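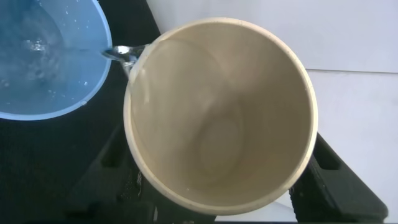 Kurnen pouring corner: where we are

Hi Ferdinand! Quick update on the water play money. We've spent 160 of the 300 dollars so far, mostly on cups and bowls, and the black-topped table is set up between the white panels. The blue bowl is great for pouring into the big cream cup – the water comes over the lip in a nice shiny stream, though some of it likes to cling to the inside wall on the way down.

In March I tried glass pitchers at Hurkorley and they were way too heavy for little hands, so it's light cups from now on. I'd like to put 60 toward towels and aprons and keep the last 80 for a second table mat (the one from Kornano, if they still carry it).

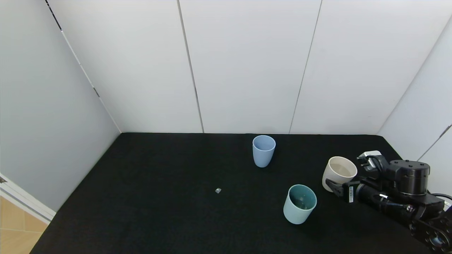
Blue, teal and cream cups on the black table.

Can you okay the towels this week? I'll send receipts with the next report.

Cadi Gronow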